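Garment set, bedroom location, August

Started 9:40. Zoia on the grippers, me on the log. Task for this block is the rose-print quilted jacket on the bed: pick up, spread, fold. Bohdan wants more thin puffy items in the set. The shirts and towels from Dumthorpe are well covered by now and the folding policy still does badly on anything with filling.

Synced clocks on both grippers before the first take. Left one needed a restart, then fine. 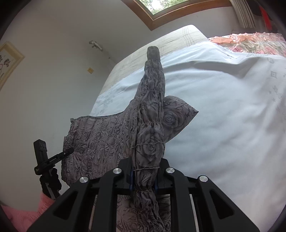 Both grippers on the jacket, held up over the bed.

Lifts are harder to label than I expected. The cloth bunches between the jaws and the edges we use as keypoints drop out of view. I marked those takes "edge hidden" and left them in. Valentyna can decide at review. Zoia asked whether to regrasp in the air or put the jacket down first. We agreed on down first, so that every take has a clear break between grasps.

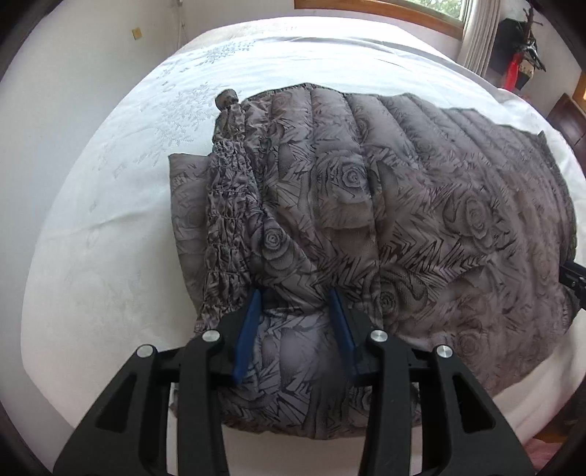 Pinch on a fold near the bottom of the jacket, rest of it spread on the bed.

Pinches on the flat jacket are easier to annotate. Use the quilting lines for fold direction, not the print.

Total for this location is 177 takes, 7 thrown out for lost tracking. Running total 2548. Upload to Cirkutport started at lunch.

To do: wipe the pads, charge both handles, ask Annelies if the "edge hidden" tag can go in the main schema.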